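Search this notebook Go

Cletside studio, glaze notebook
April, Thursday, started 7:40 a.m.

Picking up the Ticona white again. The last bucket crawled on the inside of the Usum cups, mostly at the foot of the wall where the curve gets tight. The outsides were fine. Same bucket, same dip, same kiln, so I want to look at thickness and at the bisque before I touch the recipe.

Opened the old bucket first. Hard pan on the bottom, clear water on top. It took a long time with the paddle to get it moving and there were still lumps when I put it through the sieve. What came through felt grainy between the fingers. I think a fair amount of the feldspar had been sitting in the pan the whole time and we were dipping in something closer to clay and water. That would account for the crawling better than anything else on my list. Old bucket is marked DO NOT USE and is under the sink. Please don't top it up.

New batch: 2000 g dry weight. Weighed out on the small scale in separate tubs, checked each one off in pencil on the recipe card. The card was hard to read at the silica line (old drip) so I rewrote it and taped the old one on the back. Recipe unchanged except that I left the bentonite in at the usual amount and mixed it with the other dry material first. Last time it went into the water by itself and made frogspawn.

Water in the bucket, powder on top, left to slake until the coffee break. Mixed with the drill on low. Sieved twice, coarse then fine. Very little left on the fine screen, all of it rinsed through with the brush.

Too thick on the first dip. Added water a bit at a time, weighing each addition, 129 g in total on top of the starting water. After that a test tile came out with an even coat, and the pencil line under it just barely showed. Wrote the 129 on the lid in marker so the next person isn't guessing. If the bucket has been standing open a while, stir and dip a tile before adding anything.

Bisque. The Usum cups from the last firing are a little more absorbent than the Drorholm bowls. A drop of water on the cup wall was gone right away, and on the bowl it sat for a moment before it soaked in. The bowls were in the lower part of the kiln, which may be the reason. For now the cups get a shorter dip than the bowls. I'd like to run the next bisque with some of each on the same shelf and see if the difference goes away.

Wiped every piece with a damp sponge, including the inside. There was more dust in the cups than I expected. Let them dry on the rack through lunch. Somebody had been sanding feet on the same rack so I wiped the rack too. Can we keep sanding on the other side of the room, or outside when the weather is decent.

Glazing, from 1:15:

Cups: poured the inside first, rolled, emptied, waited until the outside wall felt dry again, then dipped the outside upside down. On the last few I forgot to wait and the outside coat was slow to take. Those have a pencil dot on the foot.

Bowls: tongs, full dip. Tong marks touched in with the soft brush and rubbed down after drying. One bowl got a chip on the rim from the tongs. It's in the seconds box, bisque only, fine for testing.

Tiles: one set with a single coat, one with a double coat, one with a double coat where I let the first go completely dry. Marked in oxide on the back. I expect the last set to crawl. If it doesn't, my theory about thickness needs work.

Checked the inside corners of the cups with the needle. The coat there is still thicker than on the wall but less than last time. Some small pinholes on the surface, rubbed over with a fingertip. No cracks in the dry glaze when I left them, and I did see cracks at this stage on the old batch, so I'm somewhat hopeful.

Feet waxed before dipping, wiped again afterward. The wax is getting low and has bits in it. Needs straining or replacing.

Firing plan: cone 8, same as before, witness cones on the top and bottom shelves. I'm going to keep the cups off the bottom this time. Slow through the early part. Hold at the top is unchanged. I don't want to alter the schedule and the batch in the same firing or we won't learn anything from it. Let it cool with the lid shut. The last load was opened early and two of the bowls pinged on the table for the rest of the morning.

To do before loading:
- kiln wash on the shelf with the bare patch
- find the other box of cones
- new batteries for the small scale, it turned itself off in the middle of the whiting
- label for the new bucket, recipe and date on the side as well as the lid
- order silica, we're down to the bottom of the bag

Side note on color. In the workroom the fired Ticona looks slightly blue next to the old liner glaze, and by the window it looks warm. I held the same tile in both places and would have sworn they were different glazes. When we compare results, do it in one spot at one time of day. Light coming in at an angle makes any flat white look gray on one side, and I have rejected at least one tile for being dull when it was only in shade. 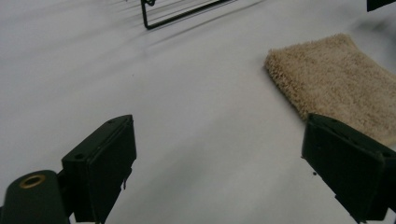 4 min read

Cleanup done at 4:30. Sieves washed, brush hung up, sink trap emptied into the reclaim tub. Pots stay on the drying rack for at least 8 hours before anyone loads them. Tiles go in with the cups. Results on the next page once the kiln is cool enough to unload.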